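Checking and Replacing an Engine Air Filter

Trakeck Service Center, Owner Guides

This guide explains how to inspect and replace the engine air filter on a passenger car with a rectangular filter box. The work takes little time and requires a Phillips screwdriver or a 10 mm socket, a vacuum cleaner and a clean cloth. Consult the owner's manual for the correct part number before purchasing a filter.

Before You Begin

Park on level ground, switch off the engine and remove the key. Allow the engine to cool. Open the hood and locate the filter box, a black plastic housing connected to a wide intake hose.

Removing the Old Filter

Release the clips or screws that hold the cover. Lift the cover only as far as the hose and sensor wiring permit. Note which side of the filter faces up, then take it out.

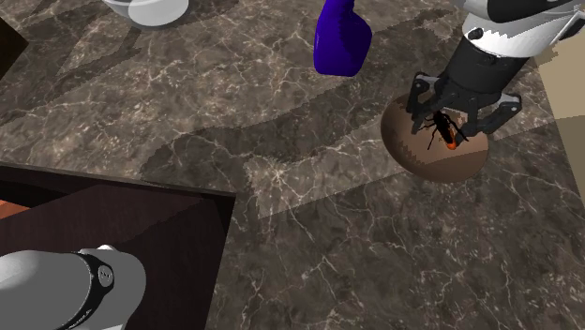 Lucyna Wasilewska asks whether a gray filter may be tapped clean and put back. Loose leaves and grit may be shaken out between services, but a paper filter that remains dark when held to a light should be replaced. Compressed air is not recommended — it can tear the pleats.

Cleaning the Housing

Vacuum the lower half of the box and wipe it with a dry cloth. Cover the intake opening while doing so. Do not use solvents or oil on a paper filter or its seal.

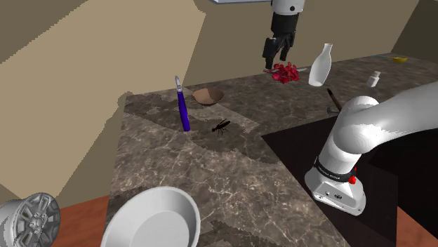 Set the new filter in place with the rubber edge seated evenly in its groove. Lower the cover, engage any rear tabs first, and fasten the clips. Screws should be snug; overtightening will crack the plastic.

Start the engine and listen for whistling near the box. If a warning light appears, switch off the engine and check that the sensor plug is fully connected. Record the mileage in the service log.

Filters may be brought to the Postovside counter for inspection, bay 9, until the end of April.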